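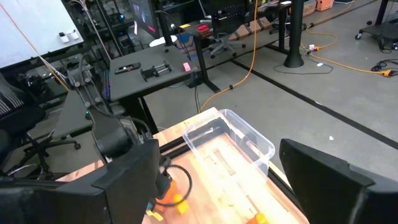

Clear plastic bin on a wooden tabletop

Sports Writing, Unit 7: The Obituary and the Appreciation

These notes go with the second seminar of the unit. Read them with the two pieces in the reader, the short obituary of the Skimcombe full back and the longer appreciation of the Reltstead swimming coach. Bring both to class, marked up.

Two different jobs

An obituary is a news story. Someone has died, and the reader wants to know who they were, what they did and when. It should stand up if the reader has never heard of the person. The dates must be right, the clubs must be in the right order and the cause of death is given if the family has released it.

An appreciation is written for people who already know the name. It can leave out half the career. It is usually signed, it can use "I", and it often turns on one match or one afternoon in a car. Editors tend to run it a day or two after the obituary, when the facts are already in print.

Students often mix the two up. The usual fault is an obituary that starts with the writer's own memory of the player and reaches the death in the fourth paragraph. Put the death in the first sentence.

The opening sentence

The standard pattern is name, claim to fame, death, age. The Skimcombe piece does it in 31 words. The claim to fame has to be one thing. If a player won a cup and later ran a good youth side, choose. The other can wait until the third paragraph.

Avoid "legend", "servant of the game" and "larger than life". Say how many seasons he played and let the reader decide. Avoid "passed away" as well, unless it is in a quotation.

Numbers

Career totals are where most corrections come from. Club histories, programmes and old newspapers count differently – some include friendlies, some leave out wartime matches. If two sources disagree, say which one you are using or write round it. The Skimcombe obituary says "about 500 appearances" because the club's own records have a gap. That is acceptable once in a piece.

Check the age against the date of birth yourself. Do not copy it from the press notice. In the Reltstead case the notice gave the coach's age as 64, and a birthday in January had been missed.
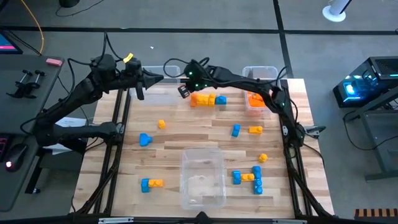
Class materials

The reader is in the Jirna folder on the course site, under Unit 7. It has 13 items, of which only the first two are needed for this seminar. The others are for the essay. The style sheet is in the same folder and replaces the one handed out at the start of term.

Talking to the family

Ring, do not email, unless you have been asked to write. Say who you are and what the piece is for before you ask anything. Most families want to talk, and many will correct a date or a spelling nobody else would have caught. Read names back to them letter by letter.

You are not writing for the family, though. If a player was banned, or left a club badly, it goes in. Keep it in proportion: a six-week ban in a career of 13 seasons is a sentence or two.

Exercise

Write an obituary of 500 words from the Thomas fact sheet. The sheet contains two errors of date and one club that did not exist under that name at the time. Find them before you start. Then write the first paragraph only of an appreciation of the same player, for a reader who saw him play.

Hand in both on one sheet, double spaced, with your list of errors on the back.

Revised 2018-11-08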